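About Valtgate Garden Rooms

Hello, and thanks for stopping by! I started Valtgate because I wanted somewhere dry to sit at the bottom of my own garden in Morin, and everything I was quoted for was either a glorified shed or cost more than my car. So I drew one up myself, built it over a very wet May, and got most of it right (the door opened the wrong way for two years before I finally rehung it).

Then a neighbour wanted one. Then her sister in Sorkville did, and hers had to fit round a pear tree she wouldn't hear of losing. We've now put up 215 garden rooms, summerhouses and covered seating areas, and I still go out to measure every single one myself.

Most of what we build is timber framed, with larch or cedar cladding and a choice of felt, shingle or planted roof. Our most popular model is the Nerkatia, a corner room with glazed doors on two sides – lovely for breakfast, and big enough for a desk and a sofa if you need it to earn its keep in winter. If your plot is an odd shape, don't worry. Mine is practically a triangle.

I'm a bit fussy about bases. We won't put a room on slabs that rock, and if your ground is soft I'll suggest screws or a proper concrete pad before we talk about cladding colours. It's the dull part of the job, I know, but doors that stick are duller!

A site visit within 48 miles of Morin is free, and you'll get a written price afterwards with groundwork, delivery and fitting all listed separately. Have a look at the planning rules for your area before you get too attached to a spot – I'm happy to talk them through over the phone, although the final word is always your council's.

Kettle's usually on from eight in the morning, so ring first and then come and talk roofs. I can do that for hours, be warned.

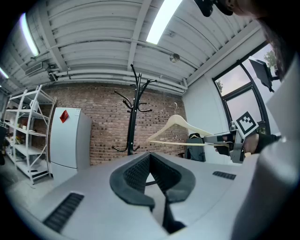

Brick wall and coat rack, indoors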